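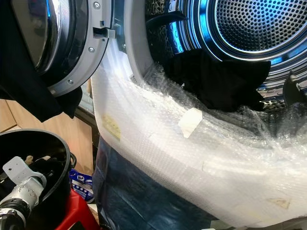
Waqas Soomro asked, on reading the last entry, whether the shrinkage figures for the Skultia cloth had been taken before or after pressing, and remarked that the two sets could not be compared until this was settled. The point is accepted. The figures were taken before pressing for the first batch and after pressing for the second. Both are withdrawn from the summary sheet and the work is repeated below.

Textile workshop notebook
Entry of Sep 13, 2020

Purpose
To establish the change in length and width of the two cotton cloths under consideration for the Illville curtain order, and to decide what allowance is to be made at cutting.

Materials
Cloth A: Skultia plain weave, unbleached, from the roll opened at the start of September.
Cloth B: Mughal twill, bleached, from the short roll on the lower shelf. The outer turn was soiled and was discarded.
Marking thread, red, cotton. The blue thread used previously ran in the wash and should not be used again on pale cloth.

Method
Specimens were cut well clear of the selvedge and left flat overnight in the cutting room. Each was marked with thread at 1,000 mm along the warp and again along the weft, the steel rule being laid on the cloth without tension. Specimens were washed at the ordinary cotton setting, tumble dried, and left flat for a further night before measurement. No pressing was carried out at any stage. Two washes were given to every specimen, with measurement after each.

The old wooden rule was compared with the steel one and reads short by 2 mm over its full length. It has been labelled and put away. Earlier entries which relied on it need not be altered, as the difference is small beside the shrinkage itself, but it should not be used for new work.

Results
Cloth A, first wash: warp 952 mm, weft 981 mm.
Cloth A, second wash: warp 946 mm, weft 979 mm.
Cloth B, first wash: warp 969 mm, weft 988 mm.
Cloth B, second wash: warp 968 mm, weft 988 mm.

Remarks
Cloth A had not finished moving after the first wash. The loss in the warp between the two washes is beyond what can be put down to reading the rule. Cloth B may be treated as settled.

The edges of Cloth A frayed badly and one thread mark had to be judged from the needle holes. Colleagues repeating the work are asked to overlock the specimens first. The same cloth also took on a slight skew, most noticeable at the corners, and this has not been measured. A set square and a larger specimen would be required.

Allowance at cutting
For the long drops, which finish at 2,000 mm, Cloth A requires 8 per cent in the length if it is to be cut unwashed. This includes a margin for the third and later washes, on which there is no information. The preferred course is to wash the whole length before cutting. Cloth B may be cut unwashed with 4 per cent.

The Voltiris lining has not been tested. It is understood to be a blend and may behave quite differently from either cloth, in which case the hems will pull. The curtains should not be made up until a specimen of the lining has been through the same procedure.

Outstanding
Lining specimen to be cut and marked.
Third wash for Cloth A, same specimens.
Waqas to check the arithmetic on the revised summary sheet and initial it.
Red thread to be reordered.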